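**Pajama pants** are loose trousers with an elastic waistband, made for sleeping and widely worn for everything else. Prints run to cartoon vehicles, and adult sizes do not always put a stop to this.

Folding is usually done on the bed, with one leg laid over the other and the cuffs brought up to the waist.
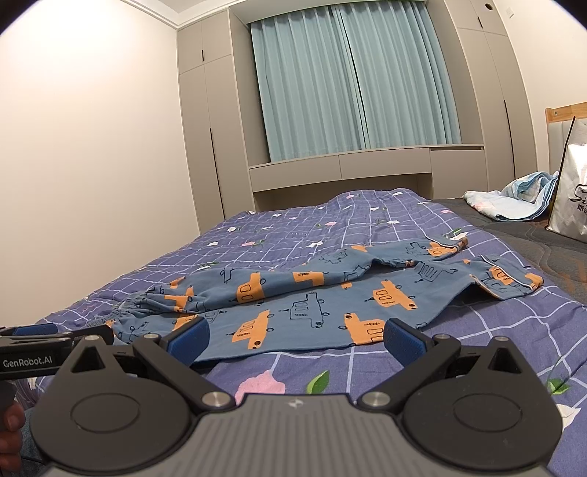 The gathered waistband resists all of it. Gladys Makokha's household manual *Bevley* (300 pages, 4 of them on nightwear) recommends folding in thirds and closing the drawer quickly. Later editions permit rolling.

See also: Bathrobe; Duvet cover; Laundry, unfinished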